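Fluko Color Tables

README, version 2

Fluko is a set of lookup tables for converting wall paint codes to sRGB values for use in interior rendering. It covers 2,000 codes from the Åberg and Valavico fan decks. The tables are plain CSV and have no dependencies.
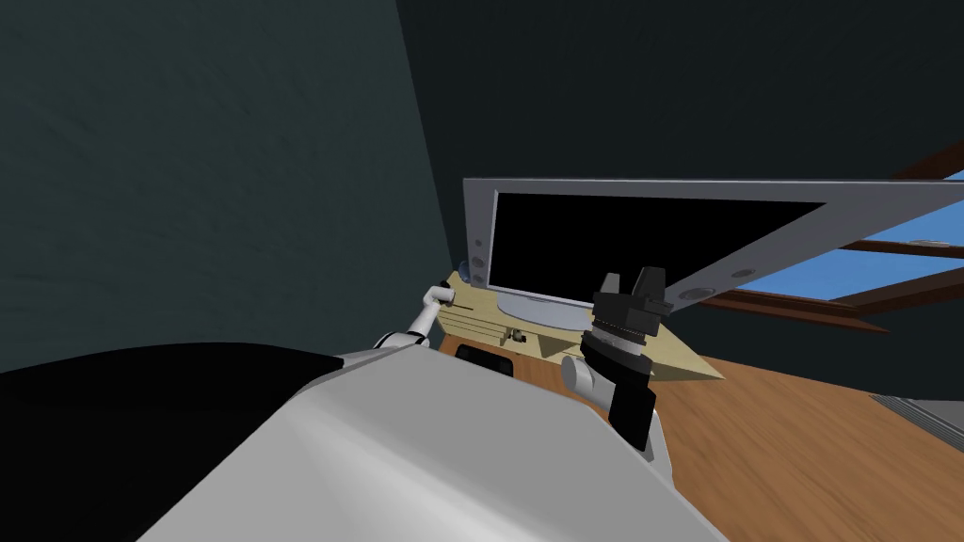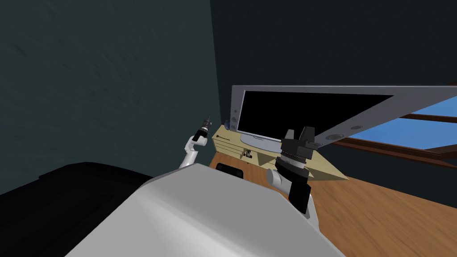
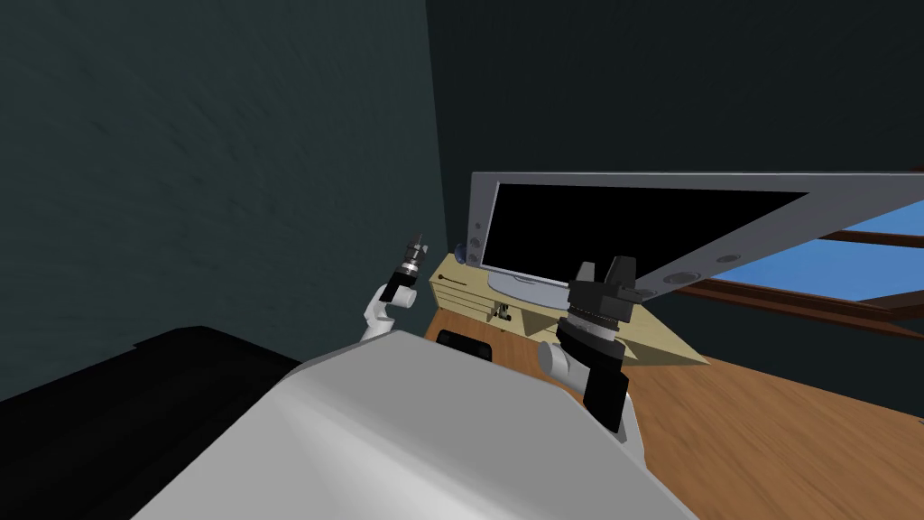
Rendered interior views, one room.

Files

codes.csv: paint code, deck, finish, R, G, B
aliases.csv: retired codes and their current equivalents
finish.csv: gloss values for 18 finishes

Usage

Match on code and deck together. The same code can occur in both decks with different values. Channel values are 8-bit integers. Convert to linear before passing them to a renderer that expects linear input.

Known issues

Metallic finishes are stored as flat color only. Two Valavico codes have no measured value and are left blank. Deep base tints clip in the blue channel.

Changes

October: aliases.csv added. Column order in codes.csv now matches the Juston importer.

License

Free to use and modify with attribution. Deck names belong to their owners.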